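Six Weeks of Sourdough and One Very Bad Bagel

14/10/2025

I've been meaning to write this one up since June, when I decided I was finally going to learn to bake bread properly. I'd made bread before, sort of. Banana bread, soda bread, those rolls that come in a tube and pop when you peel the paper (they count, I don't care). But a real loaf with a real crust, from a jar of starter living on my own kitchen counter? Never managed it. I'd killed two starters already and was pretty sure I was one of those people who just can't.

Anyway, the bakery I used to walk to over in Grornport closed, and the supermarket bread here in Urnine is fine if you like eating a bath sponge. So that was that. I bought a big bag of flour and a new jar and got going.

The starter is called Pola. I know everybody names theirs and it's a bit embarrassing, but once you've fed a thing every morning for two weeks you can't keep calling it "the jar." Pola is half rye, half plain white flour, and for the first five days she did a whole lot of bubbling and I got very excited and told everyone. Then she stopped completely! Flat as paint, with a smell like nail polish remover. I very nearly threw her out, and I'd have been wrong, because going quiet around then is apparently what they do. I kept feeding her and on day nine she climbed right up and pushed the lid off.

If you're at the flat paint stage right now, keep going. Use warmer water. I was using water straight from the cold tap and my kitchen faces north, so poor Pola was basically living in a cave.

The first loaf was a brick. I don't mean it was a little dense, I mean I put it down on the counter and it made a noise. I'd followed a recipe that said to let the dough rise for four hours, so I let it rise for four hours, and I didn't look at it once because the recipe hadn't told me to look at it. The middle was gray and sort of shiny. We toasted it and put a heroic amount of butter on it and it was still not good.

Loaf two went the other way. I'd read that you should watch the dough and not the clock, so I watched it, and then I got a phone call, and by the time I came back it had gone all loose and puddly and stuck itself to the towel. I scraped it into a pan and called it focaccia. Olive oil and salt cover up a lot. That one disappeared in an evening, so I'm counting it as a win.

Then there was the scale. For the first three loaves I was measuring with cups, and I'd pack the flour down some days and fluff it up on others without thinking about it. My sister kept telling me to weigh everything and I kept saying I didn't need another gadget in the drawer. I gave in and bought a Kingi, the cheap flat one, and I'm annoyed to report she was completely right. The very next dough felt different in my hands. It held together. I could pick it up!

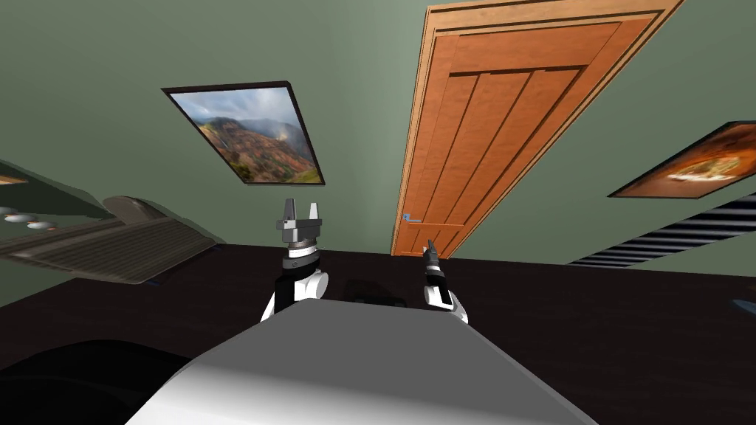
Shaping is the part I've struggled with most, and I still wouldn't say I'm good at it. You're supposed to pull the dough toward you across the counter so the skin goes tight, then turn it, then pull again, and in the videos it takes those people four seconds and they end up with a smooth round ball like a river stone. Mine sticks. I get dough up to my wrists, I panic and throw flour at it, and then it won't grip the counter at all and just slides around like a puck. My trouble, I think, was that I kept using my fingertips. Look at the two grippers up there, the left one with its flat gray fingers held open and the right one closed down to a thin point – I was doing the second kind, all pinching and poking, and every poke left a hole. Now I keep my hands open and flat and use the sides of them like paddles. Wet hands help too. So does a bench scraper, and I will fight anyone who says it's a waste of a drawer.

By loaf six I had something I was happy to give away. It had a proper crust and a nice uneven inside, and one of those little ears along the top where the cut opens up. I took it next door still in its towel and then stood there on the step explaining it for far too long. They were very nice about it.

A few people asked in the comments last time what I'm using now, so here's my everyday loaf. It makes one decent round, and I've written it the way I do it, which won't be the way a proper baker does it.

390 grams of strong white bread flour
90 grams of Pola, or whatever yours is called, fed that morning and nice and bubbly
Water, see below
A couple of teaspoons of salt

Water is where I can't give you one perfect number, sorry! I start with 215 grams, mix it, and then keep adding splashes until the dough stops looking dry and shaggy and starts looking like it might stick to me. My flour drinks more when I've just opened a new bag (no idea why). Add it slowly. You can put more in and you can't get it back out, as I found out with loaf four.

Mix it all up except the salt and leave it alone for half an hour. Then add the salt with wet fingers and squish it through. It'll feel like it's falling apart and it'll come back together. After that I do a set of folds every half hour or so, just grabbing a side, stretching it up and flopping it over, all the way around the bowl. I do this while I'm making dinner. If I forget one, I forget one, and the bread doesn't seem to hold it against me.

Leave it until it's puffy and wobbles when you shake the bowl. In summer that was early evening for me and now that it's cooling down it's more like bedtime. Shape it, put it in a floured towel in a bowl, and let it sit in the fridge overnight. I love this step, because cold dough is so much easier to cut, and also you get to go to bed.

In the morning, get the oven as hot as it'll go with a heavy lidded pot inside. Tip the dough onto some baking paper, slash the top, lower it in, lid on. Half an hour covered, then take the lid off and keep going until it's darker than you're comfortable with. I pulled mine too early for weeks. Pale crust goes soft by lunchtime and you'll be sad.

Please use oven mitts, the long ones. I used a folded dish towel on the lid for loaf three and I have a small shiny mark on my thumb to remember it by.

And please wait before you cut it! An hour at least. I've never once managed the full hour, but the loaf where I got closest was the best one, so there might be something in it.

Right, the bagel. I got cocky. I had a good week, two nice loaves in a row, and I thought, how hard can a bagel be, it's just bread with a hole. I made the dough stiffer like you're supposed to, poked the holes, let them rise, got the big pot boiling. What I didn't do was make the holes big enough. They closed up in the water, every single one, and then they sank, and then they stuck to the bottom of the pot. I fished out the one that looked most like food and baked it anyway. It came out the color of a shoe. I ate half of it standing at the sink out of pure stubbornness and had to have a lie down.

I'm going to try them again, with enormous holes this time, more like bracelets. If you've got a bagel recipe that works with a starter, send it to me, and please tell me what size pot you're using, as I suspect mine is too small and they were all bumping into each other.

The other thing I want to figure out before winter is what to do with the extra starter. I hate pouring it away. I've done pancakes (great), crackers (great, and gone in ten minutes), and a chocolate cake that tasted faintly of yogurt and that I wouldn't make again. Somebody told me you can fry it straight in a pan with scallions, like a flatbread, so that's lunch tomorrow. I've got the scallions already. Pola's been fed and she's up on top of the fridge, where it's warm, with a saucer underneath her in case she goes over again.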